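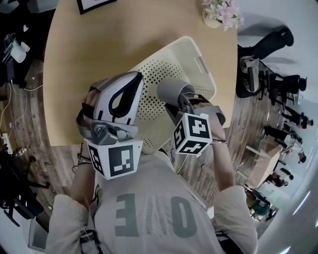
How to Clean a Perforated Plastic Basket (and the Table It Lives On)

If you have one of those white plastic baskets with rows of little holes all over the bottom and sides, you probably already know that they are wonderful for holding things and rather less wonderful to clean. Mine have been through every room of the house. One held mail, one held onions for a whole winter, and one sat on the table by the fake flowers collecting pens, batteries and the odd button until I couldn't see the bottom of it anymore. The holes catch dust, the dust gets a bit greasy, and one fine morning the sun comes in low and you wonder how long it has looked like that.

I do mine in November, before the house fills up with visitors, and once more in the spring. It takes me 17 minutes when I'm paying attention and a good deal longer when I stop to read the old mail.

What you'll need

A sink or tub big enough for the basket to lie down in
Dish soap, the plain kind
2 tablespoons of baking soda
A soft dish brush and an old toothbrush
Two clean towels
A soft cloth for the table

Step 1. Empty it, all the way

Tip everything out onto a towel, especially if your table is a pale wood one that shows every scratch. Don't sort yet! I know it's tempting, and I have lost entire afternoons that way, but just get it all out and push the towel to one side. Turn the basket over and give the bottom a few good pats over the trash can. You would be surprised what comes out of those holes. Crumbs, mostly, and in my case a great many onion skins.

Step 2. Soak

Fill the sink with warm water, not scalding, and add a good squirt of soap and the baking soda. Lay the basket on its side if it won't fit flat, and turn it over halfway through. Ten minutes is plenty. If yours has a price sticker on it that never quite came off, this is a fine time to rub at it with your thumb.

Step 3. Brush the holes

Start with the dish brush on the inside and go in small circles, then do the same from the outside. The bristles poke through the holes and push the grime out the other way, and that takes care of most of it. Save the toothbrush for the rounded corners and for the handle slots, where fingers go in and out all day long. Please don't use steel wool or anything scratchy. I did that once with an old Giton basket I was very fond of, and it picked up dirt twice as fast ever after, poor thing.

For yellow spots, make a paste with a little more baking soda and water, leave it on while you have a cup of coffee, and rinse. It helps with food stains. It won't do anything for plastic that has yellowed from years in a sunny window – that is simply how it looks now, and it can still hold potatoes.

Step 4. Rinse and dry

Rinse from the outside in, then give the basket a firm shake over the sink. Stand it upside down on the second towel and leave it be. The holes hold on to tiny drops, so if you are going to keep paper in it, let it sit overnight.

Step 5. Wipe the table while you wait

Take the flower pot and any picture frames off first instead of wiping around them, as I did for years. Wring the cloth out until it is barely damp, go with the grain, and follow up with a dry corner. Artificial flowers can be dusted with a dry paintbrush, petals first and then the leaves, or held by an open window and blown on, which children are always glad to help with.

Step 6. Put things back, a little at a time

Now you may sort. I make one pile to keep, one to move somewhere else and one to throw out, and I try to put back only what I can name a use for. Heavy things go in first, along the bottom, and the small things that would slip through the holes go in a jar or a little lidded box. Leave the handle openings clear so that you can lift the basket without pinching anything. And if you have a stray pen that doesn't write, this is its moment to go.

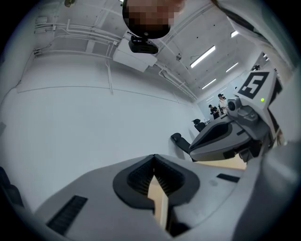 Between washes, a quick once-over with a dry brush keeps the holes open. I do it whenever I happen to empty the basket for some other reason, and it has made the big November wash a much smaller job than it used to be.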